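Undale Repair Library
Spring progress report to the Firurby Fund
Covers the period from the start of February through the end of May

Dear friends at the fund,

We have had a very good spring, and I'm happy to be writing this one. When we sent the last report the lending shelves had been open only a short while, the sewing corner was two tables and a lamp, and most of our borrowers lived within a few blocks of the building. A lot of that has changed. I'll go through the work in the same order as the grant agreement, then say where we are behind.

Lending

We made 343 loans in the period. The hand tools still go out the most, with the carpet cleaner and the tall ladder close behind (people book the ladder weeks ahead once the gutters need clearing, and we could easily keep a second one busy). Returns have been good. A few things came back late and one drill came back without its case, but the borrower found the case in a closet the following week and walked it over.

The new catalog went live in March and it has made such a difference! Before, a borrower had to call or stop by to find out whether something was in. Now they look it up at home and reserve it, and when they come to the counter the item is already tagged and waiting. The desk is calmer, and we have time to talk with people about what they're trying to fix. Quite often they leave with a different tool from the one they reserved, and a better idea of how to use it.

Labels took longer than we planned. Every item needed a number that matches the catalog, and the first batch of stickers peeled off anything with a rubber handle. We switched to tie-on tags for those and kept the stickers for flat metal and plastic. The odd-shaped things, like the pipe wrenches and the caulking guns, are tagged through the handle loop.
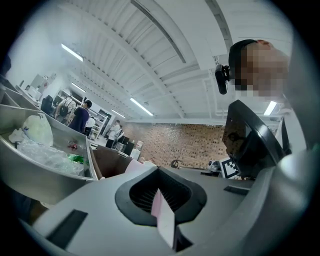
Repair evenings

The repair evenings moved to 6:30 in April after we asked people what time suited them. The old start was too early for anyone coming from the late shift at the Roveck plant, and also for parents who wanted to get supper on the table first. Attendance went up right away and has stayed up. There is a line at the door some nights, which is a nice problem to have, though we do need more chairs.

Lamps and toasters are still the most common things through the door. Vacuum cleaners come next, and most of those need nothing more than a new belt or a good clean. We have started keeping the common belt sizes in a drawer and selling them at cost. We don't work on microwaves or gas heaters, and the sign at the door now says so in large print.

The part I enjoy most is watching people do the work themselves. We changed the format this spring so that the owner of the item holds the screwdriver whenever it's safe, with one of our helpers sitting beside them. It is slower, and we get through fewer items in an evening. But people come back! Several of the borrowers who came in April with a broken lamp are now helping others rewire theirs, and the sewing corner has more or less grown its own teachers the same way.

Sewing corner

Your grant paid for two machines and the cutting table, all of which are in use. We chose plain mechanical machines with metal insides that we can service in the building. One of them had a timing problem out of the box, and the dealer swapped it without any fuss. Hems and zippers are most of what we see. In May we ran a patching session for work clothes, and we'd like to repeat it in the fall when the heavy jackets come out again.

Thread and needles cost more than we budgeted. People break needles while they're learning, as they should, and we would sooner buy more than make anyone nervous about it. We covered the difference from the donation jar this time and have put a more realistic number in the plan for next year.

Sebastian branch

The agreement asked us to look into a second pickup point, and we now have one in Sebastian, in the back room of the old feed store. It has 3 shelves and a locking cabinet, and a reserved item can be collected there on either of the two afternoons it is open. Almost all of the early users are people who had never been to the main building. Garden tools were the obvious place to start, and the tillers were spoken for through planting season.

Moving things between the two sites is the weak point. We are relying on private cars, and the larger equipment doesn't fit in most of them. For now the Sebastian shelves carry only what one person can lift.

Where we are behind

The sharpening bench is not finished. The bench itself is built, but the outlet behind it has to be moved before we can run the grinder there, and the electrician couldn't start until June. We'd like to carry the money for this item forward into the next period, and a short request is attached.

We also promised a printed guide for borrowers. A draft exists, and it's far too long. We are cutting it down to the pages people ask for most: how to clean a tool before returning it, what to do if something breaks, and how to renew a loan.

Spending

Apart from the sharpening bench, spending is close to plan. Shelving and lumber came in a little under, thread, needles, and tags a little over. The full table is attached, with receipts in the order they appear.

Next period

We'll finish the bench and hold the first knife and scissors evening as soon as it's ready. The borrower guide goes to the printer over the summer. In Sebastian we want to add a third afternoon, and we have started asking regular borrowers there which hours would help most. We would also love to try a repair evening for bicycles out in the parking lot while the light is good, with pumps and patch kits from the lending shelves.

Please come by if any of you are near Undale this summer. Repair evenings still start at 6:30, and the side door is the one to use.

With many thanks,
The coordinator, Undale Repair Library

Attached: spending table with receipts; request to carry forward funds for the sharpening bench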